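# Keane Block: Remote Driving Demonstrations

Aug 3, 2021

The Huvex sidewalk base learns its routes from operators. A person drives the simulated base with a two-stick controller, the stick positions are logged against the camera stream, and the policy is trained on the result. No route is scripted. The gallery covers the simulated town block we call Keane, which has been the main demonstration site since the Anville map was retired.

Operators see only what the forward view gives them. The map overlay was available in early sessions and has been removed. With the overlay on, Maeve Corrigan and Colm Mac Carthaigh both steered by the map, and their stick inputs stopped lining up with anything the policy could find in the images.

## Open pavement

The paved area beside the apartment building has few edges to follow. Operators were told to pick a distant target, such as the tan building or the brick house next to it, and hold a heading on it at constant speed. Corrections are to be made with the left stick only. Speed changes in open ground are marked as errors in the log unless a pedestrian is close.

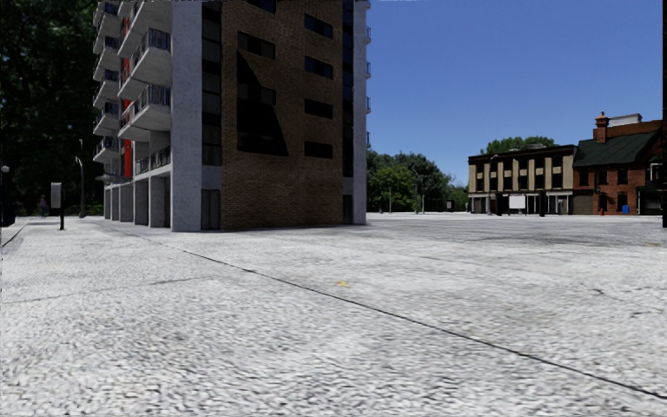

Heading drift was the main problem in the first batch. With no curb nearby, operators let the base wander and then corrected all at once, and the trained policy copied both halves of the habit. The second batch was recorded with a shorter look-ahead and a lower gain on the steering axis. Drift went down. The large corrections did not disappear, but they now occur mostly at the start of a run, before the operator has settled on a target.

Surface marks were a smaller issue. The ground texture includes long dark lines, and an early policy tracked them as if they were path borders. Philomena Mac Carthaigh recorded a set of crossings that pass over the lines at varied angles without any steering response. Those runs are tagged `ignore-seam` and should be kept in every training split.

Controller settings for this section:

- steering gain: low
- speed: fixed, dead-man trigger held
- latency added to video: up to 200 ms
- reset: operator request only

The added latency matches what we expect over the radio link. Operators dislike it. Runs recorded without it are smoother and transfer badly, so they are stored separately and are used only for checking the logger.

## Sidewalk, curb side

Keeping to the sidewalk is taught with the curb on the left. A red hydrant, a lamp post and a man on foot all have to be passed here without putting a wheel over the curb. The operator chooses the side, announces it on the voice channel, and then commits. Changing sides partway through ends the run.

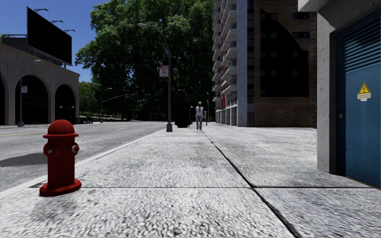
**Gertraud Fuchs**

The voice call was Impi Kiiskinen's suggestion. We had been labeling the passing side afterward from the trajectory, which works for hydrants and posts and fails for people. A base that slows, waits and then goes right may have been driven by someone who meant to go left. The spoken call gives us intent at the moment of decision, and it costs the operator very little.

Rules for pedestrians, as given to operators:

1. Release the speed trigger if the person's path is unclear.
2. Do not steer while stopped.
3. Resume when there is room to pass on the called side.
4. If there is no room, stay stopped and let the person go by.

Rule 2 was added after review. Several operators swung the base from side to side while waiting, apparently to get a better view. The policy picked this up quickly, and it looked like indecision to anyone watching.

Fixed objects need less care. A hydrant near the curb is passed on the building side. Street furniture in tree shade should be approached at reduced speed, as contrast is poor there and operators have reported seeing it late.

## Notes on the recordings

Each run holds the camera stream, stick positions, trigger state and voice channel on a common clock. Failed runs are kept. A takeover, where the policy is driving and the operator corrects it, is logged as a separate segment and weighted more heavily in training.

The Vastosico rendering build is the same for both sections. Do not mix these recordings with anything from the Anville map: the camera height is different and the steering sign is reversed in the older logs.

Requests for raw runs go to Colm. Include the section name and the tag.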